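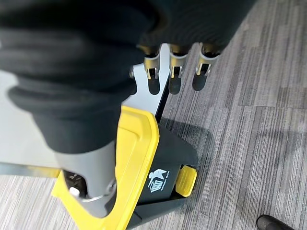

Gisela Steinbach still thinks the grip fault is a tuning problem, and that anyone who lowers the thumb force and reruns will see it go away. I lowered it. It didn't go away, so this README exists.

traddale-trashcan-faults

Fault recordings from the Traddale trash can task: take hold of the small can, lift it, deal with the bag. Collected at Siltside in August. 368 episodes, of which 261 carry a fault tag. Please don't quote that as a failure rate. We kept recording after faults showed up and threw out a lot of dull good runs, so the ratio says more about us than about the hand.

What goes wrong

The controller reports a stable grasp when it doesn't have one. With rigid things like the can, the thumb closes over the rim, motor current rises, and the state flips to HELD whether or not the fingers are carrying any load. The release notes for the Clirnska driver call this fixed in version 3. I have not been able to reproduce the fix.

Bags are worse. Thin plastic bunches up between the fingers and gives a current reading that looks a lot like a firm hold.
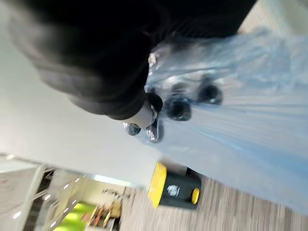 The planner then moves at full speed on the strength of that reading, and a slip shows up in the log late or never. Lowering the speed hides the problem in the summary plots. It does nothing for the grasp state, so be wary of any result that only reports completed lifts.

Tags

grip_false: HELD reported, no load on the fingers
slip_late: slip logged after the object has left the hand
stop_slow: stop command sent, arm keeps moving

stop_slow is the one I'd worry about. People work within reach of this arm. Until it is explained, keep 2 meters clear and have someone on the hardware stop, whatever the software says.

Known problems with the data

Tags were done by Jhun Maglaya and me, and we disagreed more than I'd like on slip_late. Force readings drift after a warm start. Camera footage blurs badly in fast moves, so don't try to judge contact from video alone.

Questions to Merja Väisänen at Padilla. Claims of a fix, please attach logs.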